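Die Kühlwasserpumpe war der Anlass, den Rest habe ich mir selbst eingebrockt. Wer den Motor ohnehin halb zerlegt vor sich hat, macht die Zylinderkopfdichtung gleich mit, und wer den Kopf abnimmt, schaut sich auch die Ventilsitze an. Stand im Juli also: Kopf beim Instandsetzer, Block offen in der Garage, Vorderachse noch nicht angefasst.

Oddur Ketilsson hat den Kopf vermessen. Verzug innerhalb der Toleranz, zwei Auslassventile verbrannt, Führungen brauchbar. Er hat die Sitze nachgeschnitten und die Dichtfläche minimal geplant. Kosten: 400 Euro inklusive Schaftdichtungen. Die Pumpe selbst habe ich bei Zuvunetti bestellt. Dort gibt es zwei Ausführungen, die sich nur im Flanschdurchmesser unterscheiden -- im Katalog steht das nirgends, also vorher nachmessen.

Zwischendurch der Tisch mit dem Geschirr. 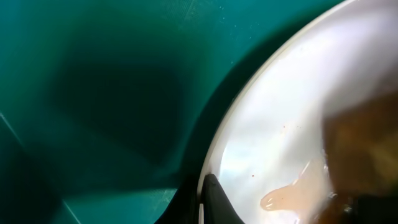
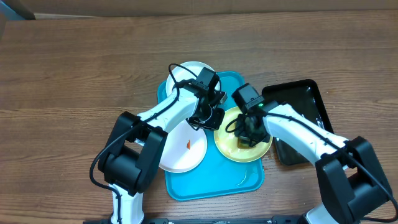
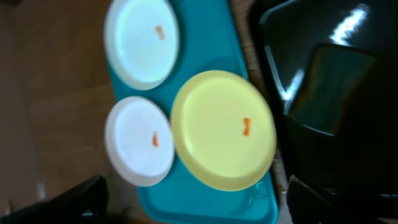
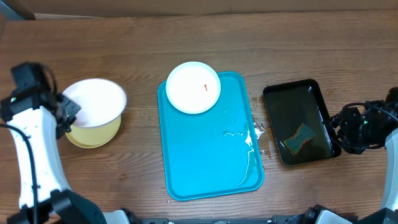 Beim Zusammenbau habe ich die Kopfschrauben ersetzt. Es sind Dehnschrauben, angezogen wird in drei Stufen, die letzte nach Drehwinkel. Die Sacklöcher im Block müssen vorher leer sein. In zweien stand noch Öl, das habe ich mit Druckluft und Lappen entfernt. Gewinde mit der Bürste gereinigt, nicht nachgeschnitten.

Der erste Start am Freitag war unauffällig. Leerlauf 764 Umdrehungen laut Diagnosegerät, Soll ist 700. Vermutlich zieht der Motor am Flansch der Drosselklappe Nebenluft, die alte Papierdichtung habe ich dort wiederverwendet. Eine neue liegt bereit. Die Temperatur blieb nach Öffnen des Thermostats stabil, der Kühlmittelstand fiel nach der ersten Fahrt um einen halben Zentimeter und seitdem nicht mehr.

Offen sind noch die unteren Traggelenke. Abelardo Grajales hat mir seinen Abdrücker geliehen, der allerdings für die breitere Gabel gedacht ist. Falls er nicht passt, baue ich den Lenker komplett aus und gehe an die Presse.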